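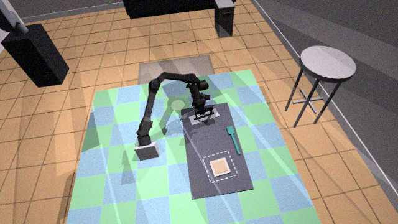
Vulolness opens planning service for firms buying their first robot arm

PAGANO, May – Vulolness, which supplies planning tools to small manufacturers and repair workshops, has today opened a new service for companies that want to buy a robot arm but do not yet know what the full cost will be. The service is called Zalutik. It lets a customer build the work cell in simulation, try different arms and grippers in it, and receive a written budget before any equipment is ordered.

Many small firms start with the price of the arm. This is easy to find, but it is only one line of the budget. The customer must also pay for the base, the gripper, the work surface, the fixing of parts, the safety review, the training of staff and the time when production stands still during installation. In our experience the buyers learn about these costs one after another, and often when the first order is already signed.

With Zalutik, the planning begins at the table. The customer sends the measures of the room and a list of the objects the arm should handle. Our engineers then prepare a simulated room with the arm, the working mat and the objects in their places. Furniture can stay in the model too, so that the customer can judge how much free floor is left for people to walk.

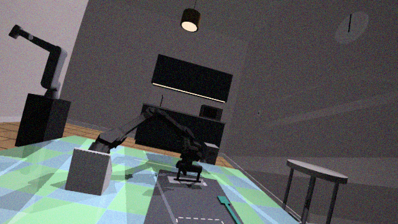 Simulated planning room with the arm on a block base and the gripper above the far end of the mat. A second arm stands on a pedestal at the back.

The position of the base is one of the first questions in each project. If the base is moved later, cables and floor fixings must often be moved also, and this is expensive. In simulation the same change costs only a little time. We ask every customer to compare at least two positions, and to write down which objects the arm must reach in each of them.

What the customer receives

The standard package costs 3,000 euros and takes 9 working days from the moment when we have all measures. It includes:

A simulated model of one work cell, with up to 39 objects from the customer's own list
A comparison of two base positions and two grippers
200 simulated runs of the chosen task, with a short report on each type of failure
A budget sheet with separate lines for purchase, installation, training, spare parts and yearly service
One online meeting to go through the results

The budget sheet is made so that it can be given directly to a bank or a leasing company. Prices from suppliers are entered with the date of the offer, and lines without a firm offer are marked as open. We prefer that a customer sees an open line and asks about it.

Zalutik does not sell arms and takes no commission from those who do. The customer is free to use the budget sheet with any supplier, or to decide that the purchase should wait for another year. 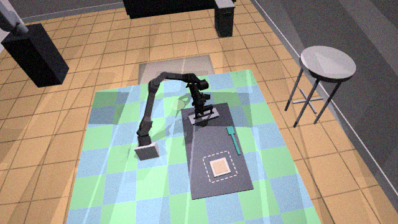
Gripper at a small cube on the checkered mat, with the dashed target square marked on the board.

First projects

The service was tested during the winter together with Ladadby, a workshop that packs and repairs small household goods. Ladadby had planned to buy two arms at the same time. After the simulated runs, the workshop chose to begin with one arm and to move the second one into the budget of the following year. Part of the saved money was put into training and a spare gripper, which were both missing from the first plan.

The tests also showed us what was not clear enough in our own papers. The first version of the budget sheet had installation and training on the same line, and this made it difficult to compare offers. They are now separate. We also added a page where the customer can note the electrical supply and the floor load in the room, as these must be checked on site and cannot be answered by a simulation.

Availability

Zalutik can be ordered from today through the Vulolness website or at the Pagano office. Customers who already have a drawing of the room can send it with the order, and a simple sketch with measures by hand is also accepted. Larger projects with several work cells receive a separate offer.

An open afternoon for interested firms will be held at the Pagano office every Sunday in May, from 2 pm. Places are free of charge but should be booked by email. Visitors are welcome to bring a list of their objects and the supplier offers they have already received.

About Vulolness

Vulolness develops simulation and budgeting tools for small companies that plan to automate a part of their work. The company has its office in Pagano.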